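Curved glass wall in the meeting room, blinds and a round table

Office Fit-Out Forum > Partitions, doors and glazing

kbrondum
Posted 17/05/2020

We have taken over half a floor from another company and the meeting room came with it. It has a curved glass partition on the corridor side, white metal frames, horizontal blinds fitted behind the glass. My boss wants the blinds gone and frosted film put on instead. I would like to keep them. The film quote from Hercombe was for the whole run and seemed high to me, but I have never bought film for curved glass before.

Second question is the table. We need to seat four, sometimes five. The room is an awkward shape and I don't know whether to go round or rectangular.

Kolbrún Brøndum, Pliven office

hviid_k
First thing, check if the glass is really curved. A lot of these walls are flat panels set at slight angles and they only look curved once the frames are in. Film on flat panels is an easy job. Film on bent glass takes longer and some installers add to the price.

On the blinds, I'd take them out. I had the same kind for six years. The slats collect dust, the cords tangle, and one set is always hanging crooked.

kbrondum
The ceiling and the head rail both follow the curve. I put a level across one panel on its side and could see a gap, but it was small. I'll measure it properly.

faisal.b
I disagree with hviid_k on the blinds. Film is permanent for practical purposes. With blinds you can open them when the room is empty and the corridor gets some light from it. We went to film in September and the corridor has felt darker ever since. People also started knocking on the door to find out if anyone was inside, and that interrupts meetings more than someone walking past the glass did.

For cleaning, close them, wipe down with a dry microfiber cloth, flip them the other way and wipe again. I do ours every couple of months.

Faisal Bhutto

hviid_k
If the corridor was darker you had the wrong film. A light frost lets most of it through.

faisal.b
It was a light frost. I have the invoice.

grimsdottir
Can we get back to the table. Round, no question, if the wall is curved. I tried a rectangular one in a room like that and there was a dead corner at each end that you couldn't get a chair into. A round top 110 cm across seats four with laptops. Five is possible if they like each other. Get a center leg if you can, so that knees aren't fighting with the frame.

Go with a pale top. Dark ones show every fingerprint under office lighting.

Hjalti Grímsdóttir

kbrondum
Thanks. How much space do you leave between the table and the glass?

grimsdottir
I leave 95 cm from the table edge. You can get by with less if nobody needs to walk behind the chairs. Watch the headrests on tall chairs, they will tap the glass when somebody leans back.

hviid_k
That depends on the chair. Ours have low backs and we left a lot less than that.

b_eskildsen
We have a room close to what you're describing, with the blinds kept and a round table in it. The ceiling lights matter more than people think when they choose between film and blinds.

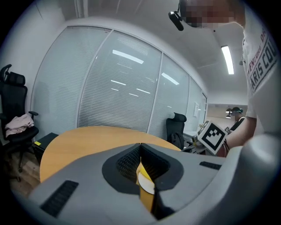 Round table and the curved partition, blinds closed.

You still get the ceiling lights reflecting as bright streaks on the glass, even with the blinds shut. It bothers some people and not others. The blinds are on the far side of the glass from the table, so chairs can't catch them.

Brynhildur Eskildsen

faisal.b
That looks fine to me. I wouldn't spend money on film there.

hviid_k
It looks tidy, I'll give you that. I still wouldn't want to dust it. Is the paper on the end panel a booking sheet?

b_eskildsen
No idea what's on that one now, it changes. We use a bit of low-tack tape and it comes off the glass clean. On film I would be more careful, tape lifted a corner of ours in the old building.

kbrondum
This helps a lot. The blinds are staying, at least for this year. I measured the panels again and they do bend, but only slightly — the film quote makes more sense now. I'm ordering a round table with a pale top. Ivov have one with a center leg and I'm waiting on a delivery date.

One more if anybody knows: two of the slats are creased. Can you replace single slats or is it the whole blind?

grimsdottir
Single slats, usually. Take out the bottom plugs, pull the cord up past the bad slat, slide it out and put the new one in. If you can't find a match, steal one from the bottom. Most blinds are longer than they need to be.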